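Chapter 3
Planning a Whole-House Renovation

Before any wall is moved, the designer needs a record of the house as it stands. Later additions often hide the original structure, and drawings filed with the city may not match what was built. A measured survey settles these differences and forms the base for all later drawings.
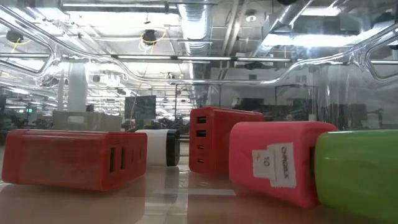 By the Nwosu Design Studies Group
Revised 2 Aug 2021

The survey begins with the bearing walls. On the Skaltholm house, used throughout this chapter, 2 of them had been cut for doorways without proper headers. Floor levels are taken next, at points no more than 30 inches apart along each joist line.

Section 3.1 covers survey methods. Section 3.2 covers room layout and circulation. Section 3.3 deals with matching old trim to new openings. Students should have the Skaltholm floor plans at hand before reading further.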